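Ticket: listing photos turn up grainy after upload, Nerkden shop account
Opened by: Zihan Cheng
Status: open again (sorry!)
Date: 2024-08-22

Hi all, me again. I closed this one in March thinking it was my internet, and I'm reopening it because the same thing is back. I run a little secondhand clothing shop through Nerkden, and my listing photos look fine on my computer but go grainy and weirdly blotchy once they're up on the page.
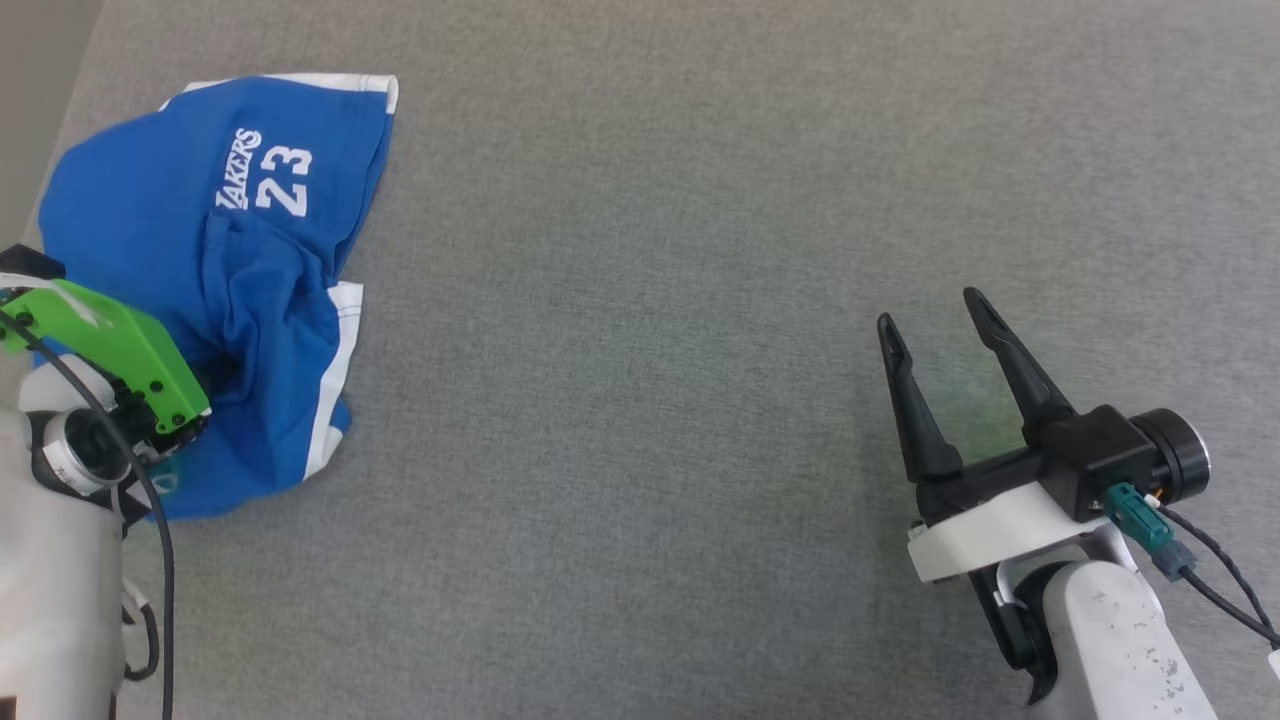
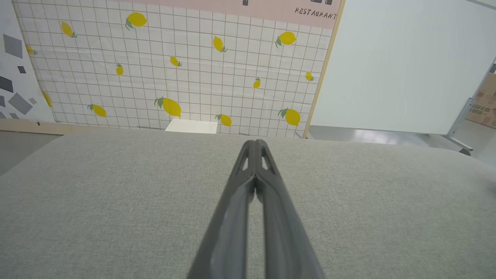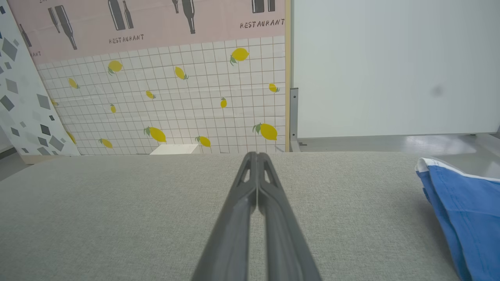

*The gray fabric tabletop is in all three; the blue Lakers 23 jersey is in the first.*

OK, the long story. Anything with a plain, even background gets hit hardest. The gray weave turns into little squares, like somebody laid a tile floor over it. Busy photos (the striped scarves, the plaid shirts) come through almost normal, which is why it took me so long to notice. A customer in Dillport wrote to ask if the fabric on a sweater was pilled. It was not pilled! It was brand new with the tags on!

**What I've tried so far**

- Logged out, cleared the cache, logged back in. No change.
- Different browser. No change.
- Uploaded from my phone over cell data instead of the house wifi. Same squares.
- Saved a picture as PNG and sent that. It took forever, then looked *worse*, and I have no idea how that's possible.
- Uploaded one photo by itself instead of a batch of 20. This one looked good!! Then I did five more and they were all bad again, so now I don't know what to think.
- Turned off the "Fast pages" switch under Shop > Display. I left it off overnight and re-uploaded in the morning. No change that I could see, though Yiran Fan swore hers got better after she did that.

I also downloaded one of my own pictures back off the listing page, and the file had shrunk to 200 KB. The one I sent up was 5 MB. I'm no expert, but that seems like a lot to lose on the way.

**Reply from Zeyu Su (support), copied from email so it's all in one place**

> Thanks for the files. The originals are fine. Your account is on the old image profile, which squeezes batches harder than single uploads. Please go to Shop > Media > Profile and tell me what it says there. Please don't delete the bad listings yet, I'd like to compare them.

**Me again, after lunch**

It says "Legacy 13" and the dropdown is grayed out, so I can't pick anything else. I tried clicking it a bunch of times like that would help. There's a small link next to it that says "Request change," and when I press it I get a blank page with the header and nothing under it. I turned off my ad blocker and tried again, still blank.

Henk Vermeulen over in the sellers' forum had the same blank page and told me he got around it by going in through the Wavetine plugin settings. I do have Wavetine installed, but only for shipping labels, and my version doesn't show a media section at all. Do I need to update it? I'm a bit scared to, the last update ate my return address and I mailed a pair of boots with no sender on it.

**Later, same ticket**

Zeyu switched the profile from their side and asked me to send a new batch. I did the jackets first and they look great, crisp all the way to the edges. The old listings still have the squares, though, and I was told those won't fix themselves. So my questions are:

1. Do I have to re-upload every old photo by hand, or can you run them through again on your end?
2. If I do it by hand, do I lose the likes and the saved-by numbers on those listings?
3. Can somebody please look at the blank "Request change" page? I'm fine now, but Yiran is still stuck on Legacy 13 and she has way more listings than me.

Leaving this open until I hear back on number 2. I won't touch the old listings before then.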